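Chapter 6

What Did the Robot Really Do?

In this chapter you will write a task statement, choose a starting layout, and decide before the first trial what will count as a success. You will need your project logbook, the scoring sheet from Chapter 5 and a partner who is willing to disagree with you.

6.1 The trouble with a good demonstration

Most student robotics projects finish with a demonstration. The parents come in, someone presses a key, the arm picks up a toy and drops it in a bowl, and everybody claps. The poster beside the table says that the team has "taught a robot to tidy up". I have marked a good many of these posters and I don't believe many of them.

My doubt has little to do with the students' honesty. A tidy-up claim covers an enormous amount of ground. It suggests different toys, different rooms, different light and a bit of mess. The evidence behind it is often one toy and one bowl on one table, set out the same way each time by the same careful pair of hands. If the toy had been turned to face the other way, would the arm have managed? The poster seldom says, and in my experience the team hasn't tried it.

The running project for this part of the book is called Ilero. It was a senior elective at Begay Secondary College, and it began in September with a modest brief: use a two-fingered gripper, with a camera mounted near the fingers, to handle soft toys and a bowl on a white table. The class split into two teams, Pudach and Bralus, who shared the same bench and kept separate logbooks.
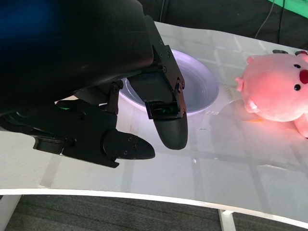 Pudach wrote its task statement on the first afternoon. It read, in full, "The robot puts the toy away." Bralus took longer and produced half a page, which included where the bowl had to be at the start, who was allowed to touch it, and how long the arm had before the trial was called off. They settled on 90 seconds. At the time the Pudach students thought this was fussy, and I can see why. Writing rules is dull when there is a robot sitting in front of you.

By the end of term each team had something to report. Pudach claimed that its program "works nearly every time". Bralus reported 27 trials, with every one listed, including those where the arm stopped short of the toy and those where a student bumped the table. Its success rate was lower than the one Pudach had in mind. It was also the only one of the 2 results that a reader could check.

You may feel that Bralus was simply better organised. That is part of it, but be careful about giving them too much credit. All their trials were run on one bench, under one set of lights, with a shiny tabletop that threw reflections back at the camera. Their half page never mentioned the lighting. When their final report spoke of "household objects", it had wandered well past what the logbook could support, and their teacher quite rightly sent it back.

Soft toys add a problem of their own. A plush body squashes when it is gripped, so a poor grasp can look like a decent one for a second or two. Teams are inclined to stop the clock in that second. Decide beforehand how long the toy must stay held, and put it in the task statement where your partner can hold you to it. 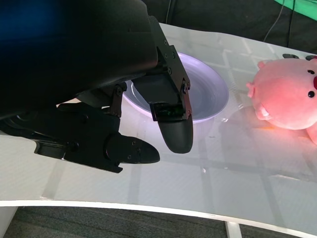 Should a trial be thrown out if somebody bumps the table?

Keep it in the log and mark it as disturbed. State in your report how disturbed trials were treated, and make that rule before you begin, so that you aren't tempted to discard only the failures.

6.2 Writing a task statement

A usable task statement names the object, its starting position, the finishing condition and the time allowed. It also names what a human may do during the trial, and for most school projects the answer should be nothing at all. Before reading on, copy Pudach's sentence into your logbook and rewrite it so that a stranger could run the trial without asking you a single question. Swap with your partner, and look for the loopholes in theirs.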